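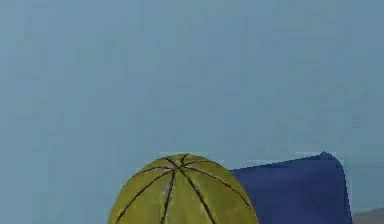
Cornalex Robotics / Teleop & Demonstrations Team / Lab Notes

How to record a demo by remote control in the simulator (short version)

Last edit: 17 April 2023, Nele Fuchs

Quick one for new operators. The long manual is still in review, so use this until it's out. Covers a single pick task, teleoperated, in the Clutis simulator. Teaching by hand on the real arm has a separate section near the bottom, much shorter.

The green ball with the dark seams is the target. Dark blue thing behind it is clutter, leave it where it is. Gray surface on the right is where you set the ball down.

Before you start

Simulator open, controller charged. Plug the controller in BEFORE launching Clutis, it won't find it afterward and you'll have to restart.
Log in with your own operator name. Not "test". Not Uwe's.
Check the session folder is set to Lular, that's the shared drive. Anything saved locally gets wiped overnight.
Read the task sentence out loud once. Sounds silly. Do it anyway.

Step 1. Load the scene

File, Load Scene, pick the one on your task sheet. Wait for the bar to finish, all the way. If you grab the controller while it's still loading you get a jump in the first second and the whole demo is junk.

Arm out of view at load is normal. Don't go hunting for it with the camera keys. Hit Home and the arm goes to its start pose.

Step 2. Look before moving

Switch between the camera views. The close one is low and only gives you the top of the ball, so you can't judge height from it. Use it for left-right and lining up on the seams. Use the wide view for height and depth.

The place where the seams meet makes a good aiming mark. It's a bit left of the middle of the dome in the close view, so don't assume it's the center of the ball. Lots of first demos miss to the left for this exact reason.

Step 3. Record

Press the red key. Count to two in your head. Then move.

Come in from above. Slow. Trigger half pressed keeps the gripper open, full press closes it.
Keep away from the blue side on the way down. The ball overlaps it in the close view and it's easy to think there's more room than there is. Check wide view if you aren't sure.
Stop just over the ball. Let the arm settle.
Go down, close, wait one beat, lift straight up.
Move right, over the gray, lower, open. Lift clear before you let go of the controller.
Press red again to stop.

Speed slider stays at 19. Yes you can go faster. The policy learns your fast sloppy version too, so please dont.

A demo longer than 90 seconds gets thrown out automaticaly. If you're past a minute and haven't got hold of the ball, stop and reset, it isn't worth saving.

Step 4. Keep or toss

Playback comes up on its own. Watch the whole thing. Toss it if:

you bumped the blue object, even a little
the ball slipped and you caught it again
you paused in midair to think
you changed grip halfway

Second tries and recoveries go in a different set. Mark them "recovery", don't mix them in with the clean ones. Uwe Bauerfeind runs that set, ask him if you can't decide which pile.

Step 5. Reset and vary

Press R. Ball position shuffles a bit each time. Don't keep pressing R until you get an easy one! We need the awkward ones, ball right up against the clutter especially.

Change your approach a little too. Different start height, different wrist angle. If all your demos trace the same path the robot only knows that path and falls apart when the ball is two inches over.

Target is 200 clean demos per task across everybody. Do 9 in a row, then take a break. Hands get twitchy after that and it shows in the data.

Showing it by hand instead

For the real arm in the Sauerland room. Same task logic, no controller.

Arm into free-drive mode (button on the wrist, hold it).
Hold the arm behind the gripper. Never by the fingers, it throws off the force readings.
Guide it through the pick at the speed you'd want the robot to use.
Tap the pedal to close, tap again to open.
Let go of the wrist button at the end and step back outside the tape before replay.

Hand-guided demos come out smoother. Downside, your arms end up in the camera views, so we only use these for motion, and replay them with no one in the way to get the video.

Common problems

Controller drifts with nobody touching it: set it flat, hold both thumb keys, recalibrate.

Gripper closes on air: you're high. Wide view again.

Ball rolls off when the gripper touches it: you came in from the side. Toss, redo from above.

Picture goes blotchy: stream compression, recording isn't affected. Ignore unless it freezes.

Frozen for more than a few seconds: stop recording, restart Clutis, toss that demo.

Save button grayed out: you're not on Lular. Switch folder, it'll come back.

Still to add: two-arm tasks, and notes for the new pedal. Planned for July. Anything wrong on this page, message me or fix it yourself, everyone on the team has edit rights.

Nele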